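Can it put the plates away yet?

I've been promising a proper post on the robot housework question for ages, so get a cup of tea, because this one goes on a bit.

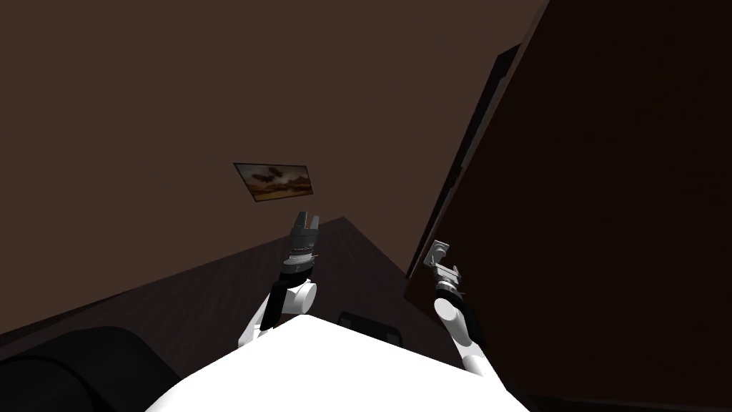 Woo-jin Maeng wrote to me after the last post to say I was being far too soft on the whole business, and that a machine which needs five minutes to open a cupboard isn't doing a chore, it's doing an impression of one. Fair enough! I've had that line stuck in my head all week, and I think it's half right.

The half I agree with is the speed. I went to the Premamholm open afternoon back in May and watched a two-armed machine tidy a sideboard. It was lovely to watch for the first bit and then I found myself itching to lean over the rope and do it myself. Pick up cup. Pause. Think about cup. Move cup (slowly). The person next to me went off, bought a sandwich and came back, and it was still on the same shelf. I'd allowed 20 minutes for that stand and stayed over 60, mostly out of stubbornness.

The half I don't agree with is the bit about it being an impression. If the cups end up in the cupboard and I was upstairs reading, I don't much care how long it took. My dishwasher takes all evening and I've never once stood over it shouting. What I do care about is whether I'd have to stay in the room, and at the moment I would. Every demo I've been to has had someone hovering, ready to step in, and while somebody has to hover you haven't saved anybody any work at all.

Anyway, cupboards and cabinets. These are what I keep coming back to, because they're so boring for us and so awkward for a pair of arms. A big dark wooden cabinet close up is mostly just a great slab of brown, and the arm has to get its fingers somewhere useful without clonking the side. So much of this gets worked out in simulated rooms first, like the one at the top, with the white arms and the sunset-ish picture on the wall, and I'm all for that. Nobody's good crockery gets broken in a simulated room. You can run the same reach again and again overnight and tweak it in the morning.

But then the real cabinet has a door that's swollen, or a knob that comes off in your hand. Mine has both. There's a knack to it where you lift and pull and sort of hip it at the same time, and I have never managed to explain this to a visiting human being, never mind a machine. I'd love to see someone put that in a simulation.

Shop floors are a different story, I think. My cousin works in the packing hall at Stundcombe and they've had arms in for a good while now, moving boxes from one place to another place. She says they're fine. That's her whole review, "they're fine", which from her is high praise. The boxes are all the same size, the floor is flat, everything turns up where it should, and if something goes wrong there's a big button and a bloke called over to sort it out. The trouble starts with returns, where everything comes back in whatever bag the customer had lying about, and that's still done by hand.

And that's my house, basically. My house is all returns. Nothing is where it was yesterday, there's a chair with clothes on it, there's a thing on the table that I've been meaning to post to somebody since before Christmas.

I did have a look at what you can buy. Hinitz will put you on a waiting list for a thing with arms, and the page is very pretty and very vague about which chores it does. "Helps around the home" could mean anything, couldn't it? The cat helps around the home. Zalewska are a bit more upfront and have an actual list (wiping a table, carrying a basket, opening some types of cabinet door) and I liked that "some types" very much. It's the first time I've seen a company admit that doors come in types. They had 89 questions and answers on the help page when I looked and I read the lot, including several on what to do about rugs.

So would I have one? If it were cheap and quiet, and I could send it off to do one dull job while I was out of the room, yes, tomorrow. Putting clean plates away would do me. I don't need it to cook, I don't want it near the iron, and I'd rather it stayed off the stairs.

Woo-jin says to give it ten years. I say less for the plates and a lot longer for folding a fitted sheet, which I can't do either. If you've had one of these in your own kitchen, even for an afternoon, do leave a comment and tell me how it got on with the cupboards. I'll put the best ones in the next post, along with the slow cooker thing I keep forgetting to write up.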